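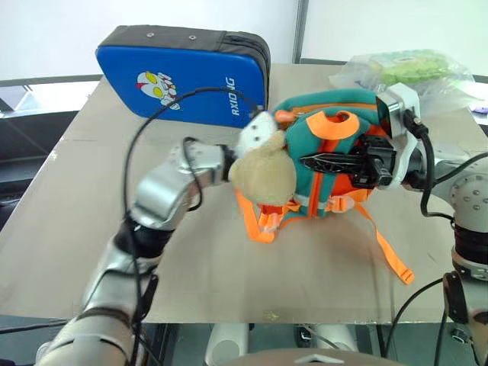
Section 4: Labeling the kids' bags and getting them into the system

Okay, so by now you have the Wedivon label printer out of its box, the tape is in, and you've made it through the test print. Next come the bags, which is the part I bought mine for in the first place. Start with whatever gets grabbed most often on the way out the door, and do them on a big table where you can turn them around without knocking things off the end. A little backpack like the teal and orange one and a smooth-faced case like the blue one with the cartoon figure want two quite different labels, and I'd rather you sorted that out before you cut any tape (I didn't, and I wasted a good chunk of my first roll).

I wrote this guide after setting up labels for my own household and then for my sister's, so where the booklet and I disagree, I'll say so and you can pick.

4.1 Before you start

You'll need:

The printer, charged. The light should be solid green. If it blinks, leave it on the cable a while longer.
One roll of iron-on fabric tape.
One roll of the glossy sticker tape for hard or smooth surfaces.
A clothes iron and a thin cotton cloth (an old pillowcase is great).
Rubbing alcohol and a paper towel.
Small scissors with a decent point.

Empty every bag first. All the way, including that flat pocket at the back where the permission slips go to die. You'll want the fabric lying flat, and I promise you'll find a raisin.

CAUTION: Never put a hot iron on a bag you haven't checked. Look for the care tag inside, usually down in a side seam. If it shows the little iron with a cross through it, or if there's no tag at all, skip the iron-on tape and go to 4.4.

4.2 Setting up the label on your phone

1. Open the Plaritach app and tap New Set. Give it a name you'll recognize in November when you've forgotten all of this. Mine is called "bags" and I have regretted nothing.

2. Pick the tape you've loaded. The app does try to detect this by itself, but it guessed wrong on me twice, so look at the picture on the screen and compare it with the roll.

3. Type what you want printed. I use a last name and a phone number. Some people like the first name too, but I leave it off anything that gets carried in public. Your call!

4. Choose the text size. The booklet recommends Small for everything. I think Small is too small — a tired teacher at pickup time should be able to read it from standing height. I use Medium for bags and keep Small for pencil boxes.

5. Set the label length to 46 millimeters. That's the longest one that still fits on the inside lip of most kids' backpacks without bending around a seam. If your phone number wraps onto a second line, go down one text size before you make the label longer.

6. Tap Preview, read the number out loud, and check it against your phone. Yes, out loud. I printed a whole strip with two digits swapped and only caught it because my daughter read it back to me.

7. Tap Save, but don't print yet.

NOTE: If the app says "Printer not found," close it completely and open it again with the printer already on. Turning Bluetooth off and on didn't help me at all, whatever the help page says.

4.3 Fabric bags (iron-on tape)

Most soft backpacks go here, as long as the care tag is happy about it.

1. Find a flat spot inside the bag, up near the opening. I like the strip of lining right behind the hanging loop. Stay away from mesh, padding, and anything with a rubbery coating.

2. Print one label. Just one. Trim the corners round with your scissors, because square corners catch on everything and start lifting within a few weeks.

3. Heat the iron to medium with the steam off. Steam is the number one reason these labels peel, in my experience.

4. Press the empty fabric for a few seconds before you put the label down. It gets the damp out and takes care of the wrinkles.

5. Lay the label shiny side down, put your cloth over it, and press for 10 seconds. Hold the iron still! Sliding it around will drag the label sideways and then you have a crooked phone number forever.

6. Lift the iron, let everything cool down, and only then peel the backing. If a corner comes up with the backing, lay it down again and give it another press.

7. Wait a day before the bag goes anywhere near a washing machine.

CAUTION: Keep the iron off zippers, piping, and printed pictures. A plastic zipper will go soft quicker than you'd think, and printed artwork can come away on your cloth. I have the pillowcase to prove it.

4.4 Smooth cases and anything that can't be ironed (sticker tape)

This covers hard lunch cases, shiny suitcase-style bags, water bottles, and the bags that failed the care tag check.

1. Swap the tape. Press the gray button on the back, lift the door, and take the roll out by its edges. Drop the new one in with the arrow facing you, and run a blank feed before you print.

2. Go back to your saved set in Plaritach and change the tape type to Sticker. The text stays the same, but the preview will shift a little, so look it over again.

3. Wipe the spot with rubbing alcohol and let it dry fully. Cases that get handled a lot have hand cream and sunscreen and who knows what else on them, and the glue hates all of it.

4. Stick the label on from one end to the other, smoothing with your thumb as you go. If you slap it down all at once you'll trap bubbles.

5. Press hard along the edges for a count of five.

Pick a spot that's flat in both directions. A rounded corner looks like a nice out-of-the-way place for a name, but the label will pucker there and a bored kid will have it off by lunchtime. I also stay clear of cartoon characters, partly for looks and partly because I was told very firmly that I was not allowed to cover one up. The inside of the lid works fine if you have one.

For soft bags that can't be ironed, sticker tape on the fabric itself won't last. Put the sticker on a plastic luggage tag instead and loop it through the handle. I got a pack of plain ones at Mercado, the little store next to our post office, and they've held up beautifully.

4.5 Adding each bag to the list

You can skip this if you only wanted names on things, but I've come to love it.

1. In the app, tap My Things, then the plus sign.

2. Take a photo of the bag from the front, with decent light. Colors matter here, as that's what you'll be describing over the phone to somebody at a lost and found.

3. Type a short description you'd really use out loud. "Small backpack, orange and teal" is good. "Bag 3" is no help to anyone.

4. Link it to the label set you saved in 4.2.

5. If you use the Tristance family calendar, turn on Share here and the list will show up there for the other grown-ups in the house. It took almost an hour to appear the first time, so don't panic and do it all over like I did, or you'll end up with two of everything.

NOTE: Deleting a bag from the list doesn't delete the label set. Deleting the label set does unlink every bag, though, and there's no undo. Ask me how my evening went.

4.6 If a label comes off

Fabric labels that lift at one corner can usually be saved with another press, same heat, cloth on top. If the whole thing has come away, don't reuse it. Peel off what's left, press the bare fabric through the cloth to soften any glue, rub it off while it's warm, and start over with a new one.

Stickers can't be rescued once they've picked up lint. Print another, clean the spot with alcohol, and try a little farther from the edge this time. Keep one spare of each label in the printer's storage pouch so you don't have to set everything up again at 7 in the morning with somebody's shoes missing.

Cleaning the print head is covered in Section 5.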